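The moon came up over the Skellbridge reservoir in February, fat and orange, and 13 of us stood on the dam wall and photographed it badly. I include myself. My moon is a crumb. You could lose it under a thumbnail.

I have come to think this is fine, and I would like to argue for it before the light-pollution people and the lens people get hold of the subject.

## The case for the bad moon

Elfriede Wieser, who taught me to use a tripod and regrets it, holds that a picture which fails to show what you saw is a kind of lie. She owns 79 good moons. I have been through the album twice and could not tell you which evening any of them belongs to. They are all the same moon, which in fairness is the moon's fault.

My crumb, on the other hand, I can date to the minute. It was 5:40, my gloves were in the car, and a man next to me kept saying "wow" in a tone of mild complaint. No lens would have caught any of that, but one look at the crumb brings it back.

The usual advice is to put the phone away and simply be present. I tried this with a double rainbow on the Gano road. I was very present. I now remember that there was a rainbow, and that I felt pleased with myself, and the second memory is a good deal sharper than the first.

So take the picture. Take it crooked, with the power line through it, and then go back to looking up. My phone holds 1,002 photos of the sky and I would defend perhaps 2 of them in front of strangers. The rest are for me – receipts, more or less, for having gone outside.

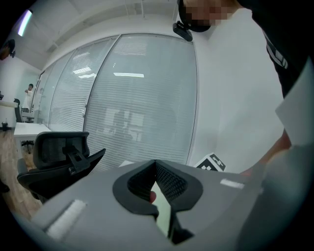 ## What I'd ask in return

Turn off the flash. The moon is a long way off and does not need your help.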